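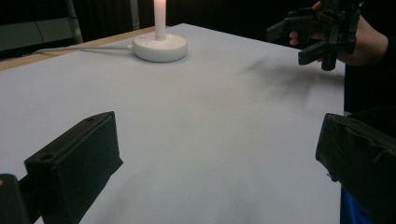 Kerslake Help > Home and Furniture > Tables and Desks

We use cookies to remember your settings. Accept | Manage

White table top shows every mark under the lamp, how to clean it?

Posted 28 Aug 2025 by Tzu-hsuan Kwok

I have a big white table with a light wood trim on the side. In daytime it looks clean. In the evening I turn on my small white lamp, and then I see gray rubbing marks and many thin circles from wiping. The lamp has a cable, so I also pull it over the surface each time I move it. I already tried dish soap and warm water. The circles are still there. I don't know what the surface is made of, the seller only wrote "white finish". Can I use a melamine sponge, or will it make the table dull?

Hanan Issa

Please do not start with the sponge. It is a very fine sandpaper, and on a shiny surface it leaves a dull place. I did this in July on my desk and I still see it. Your circles are maybe only dried soap. Wipe two times with clean water, then dry with a microfiber cloth, in straight lines. For the gray marks try a little baking soda paste with a finger, first in a corner. Keep the water away from the wood trim. For the cable, lift the lamp and the cable together.

Digby Hoani

Car polish. 3000 grit if it is scratched.

Isla Harawira

I would not use grit before you know what the surface is. Ask the seller first. I agree with Hanan about the soap, I used too much also.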